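物品ノート 12月 朝から夕方まで
灰色の大箱と小物の台帳について

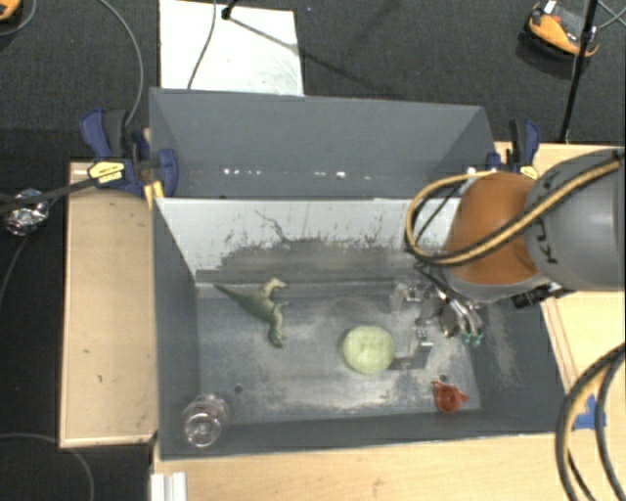 で、今月こそ台帳を片づけようと決めて、朝9時すぎからずっと小物の名前とにらめっこしている。コーヒー二杯目。台帳の行数は今日の時点で1,112行。これが全部別の品物ならいいんだけど、同じ物が三回登録されていたり、名前だけあって現物がどこにもなかったりで、正味いくつなのかは誰にも言えない状態です。前の担当のナイジェル・ホルロイドさんがFallthorpeに移る前に「途中まで直した」と言っていた、その途中というのがどこなのか、午前中いっぱいかけて探した。257行目だった。そこから先は急に書き方が変わるのですぐわかる(句点がなくなる)。

まず名前の付け方。これが一番もめそうなので先に書いておく。

いま大箱に出ている物でいうと、緑の恐竜はまあいい。恐竜は誰が見ても恐竜。ただ台帳には「恐竜(緑)」「みどりの怪獣」「とかげ」が別々の行にあって、とかげは絶対こいつのことだと思う。しっぽが細くて先がとがっているので、横倒しになっていると確かにとかげっぽい。種類の名前まで調べて書きたがる人がいるけど、今回はやめましょう。前に首の長いので論争になって半日つぶれたので。「恐竜、緑」で統一。後ろ足の色がほかより薄くてクリーム色がかった緑なのは、備考欄に書いた。似たのが来たときの見分けに使えるはず。

次、丸いの。薄い黄緑の丸いやつ。これが困る。台帳の候補は「ボール(黄緑)」「メロン小」「まる」の三つ。まる、って。表面がちょっとまだらで、メロンと言われればメロンだし、ボールと言われればボールに見える。昼に休憩室で三人に聞いたら意見が割れた上に、四人目が「梨では」と言い出して収拾がつかなくなった! とりあえず「丸物、黄緑」にしておく。食べ物の棚に入れるか遊具の棚に入れるかも決まらないので、Dunstanの棚の一番下の段に仮置き場を作った。不服のある人は鉛筆で余白に書いてください。ボールペンは禁止。

赤っぽいオレンジの、ままごとのやつ。ティーポットというか、カップというか。丸い口があいていて、両側にとがった出っぱりがある。注ぎ口と取っ手だと言えばポットだし、両手カップだと言えばそう見えてくる。台帳では「赤ポット」と「オレンジコップ」に分かれていて、しかも貸出の記録が両方についているので、統合するときに履歴をどっちに寄せるかで悩んだ。結局「ままごと器、赤橙」にして、古い名前は両方とも別名欄に残した。別名欄、便利です。もっと早く作ればよかった。

透明のコップは逆に名前では迷わないのに、「コップ(透明)」の行がやたらある。全部読むとうんざりする。たぶん棚に戻すたびに誰かが新規登録している。気持ちはわかる、検索するより新しく書くほうが早いもの。でもお願いだから検索してください。あと材質欄が空の行が多いです。割れる物か割れない物かで置く段を変えたいので、手に取った人が確かめて埋めてくれるとすごく助かる。私も今日、見た目で書こうとしてやめた。透明な物は遠くから見て書くと外す(過去に二回外した)。

名前の順番のルールを書いておく。
・品物の名前が先、色があと。「緑の恐竜」ではなくて「恐竜、緑」
・色は見たままでいいけど、二色にまたがるときは「赤橙」「黄緑」みたいにくっつける
・大きさは書かない。大きい小さいは人によって違うので、要るときは測って備考へ
・あだ名は別名欄に好きなだけどうぞ

最後のは譲歩です。怪獣がかわいそうだと言われたので。

午後は箱のほう。灰色の大箱、仕切りで奥の狭いところと手前の広いところに分かれているやつ。台帳に箱そのものの行がなかった! 中身ばっかり登録していて、入れ物を忘れていたという。36番の番号が空いていたのでそこに入れた。

白い仕切り板、下のほうがだいぶ汚い。灰色のこすれ跡と黒っぽい引っかき傷がびっしりで、真ん中より左に、細長く枝分かれした黒い線が一本走っている。ひびなのか傷なのか汚れなのか、ずっと気になっていた。爪を当てればわかるだろうと思ったのに、爪を切ったばかりでよくわからない。こういう日に限って。明日、別の人の爪を借ります。

Plastleyの洗浄剤は、予備の板の切れ端で試してみた。吹いて10分おいて拭く、の手順どおり。鉛筆の線とゴムのこすれは落ちた。金物でひっかいた線はそのまま残る。当たり前か。においがけっこうあるので、使うときは窓を開けること。私は開けずにやって、しばらく頭が重かったです。本番の仕切り板にはまだ使っていない。線の正体がわかるまで待ったほうがいい気がする。もしひびだったら、液が染みこむのはいやだし。

補修材の候補としてNurkasexの白も出してきたけど、蓋が固まっていて開かなかった。湯せんしてもだめ、ゴム手袋をはめて回してもだめ。工具室の万力に挟もうとしたら止められた。新しいのを頼むかどうかは保留。色見本だけは箱の横に貼ってあるので、仕切りの白と比べてみたら見本のほうがやや黄色い。塗ったところだけ目立ちそう。それなら傷のままのほうがまし、という意見にわりと傾いている。

床の話もしておく。手前の区画の底は金属っぽい灰色で、すっかりくたびれている。白っぽく何かを引きのばしたような跡があちこちにあって、これが模様みたいに見えてくるから不思議。前に別の箱で、きれいにしようとして研磨パッドをかけたら、そこだけぴかぴかになってかえって汚く見えたことがあった。あれはやらない。誰かやりたくなった人は、このページを読んでから一晩考えてください。

それと底の小さい穴。透明コップの右上あたりのと、赤橙の器のすぐ奥のと。台帳の備考に「底に丸穴あり」と書いた。小さい部品、たとえば人形の靴とかビーズとかは入れないほうがいいと思う。ふさぐ話は前にも出ていたらしくて、古いノートに「穴、どうする」とだけ書いてある。返事なし。筆跡からするとナイジェルさん。メールで聞いてみたら、夕方に返事が来て「私が来たときからあった。どうもしなかった」とのこと。歴史がひとつ判明した。

ちなみに同じメールで、257行目で止まった理由も聞いた。引っ越しの荷造りが始まって、台帳用の椅子が先に持っていかれたそうです。立ったまま入力する気にはなれなかったらしい。わかる。

棚の札も作り直し中。Dunstanの棚は札を差す溝がせまくて、普通の厚紙だと入らない。名刺用の薄い紙に刷って、角をちょっとだけ斜めに切るとすっと入る。これに気づくまでに札を何枚もくしゃくしゃにした。字は大きめ、色の名前も文字で書く。色つきの札は去年やって、日に当たる側だけ色があせて、赤の札と橙の札の区別がつかなくなったのでもうやらないことにします。

並べ方はいまのところこう。上の段が柔らかいもの、目の高さが器とコップ、その下が動物と恐竜、一番下が仮置き(丸物、黄緑ふくむ)。恐竜を目の高さにという要望もあったけど、しっぽが細いのがいるので、高いところから落ちると嫌だなと思って下げた。しっぽは奥に向けて置いてもらえるとなおいいです。手前に出ていると袖に引っかかる。私の袖の話。

拭き方も聞かれたので書いておくと、固い小物はぬるま湯でしぼった布で拭いて、乾いた布でもう一回。溝のある物は古い歯ブラシ。歯ブラシは流しの右の缶に立ててあるのを使って、左の缶のは誰かの私物なので触らないように。透明な物だけは最後に眼鏡拭きをかけると指の跡が気にならなくなる。眼鏡拭き、家に余っている人は持ってきてください。切実です。

夕方5時半。台帳は恐竜と器の行だけ統合が終わった。コップはぜんぜん。透明コップの行を並べて印刷したら机に載りきらず、いま床に広げてある。またいで通ってください。

明日やること
・仕切りの黒い線に爪を当てる(爪の長い人、朝のうちに声かけて)
・コップの材質欄を埋める
・「まる」の貸出履歴を追う。先月、誰かが「まる」を二つ借りたことになっている
・Nurkasexの蓋、もう一回だけ
・札用の薄い紙を買い足す。白、無地

追記、6時前。「とかげ」の行に写真がついているのを見つけた。本当にとかげだった。恐竜に統合してしまったので、今から戻します。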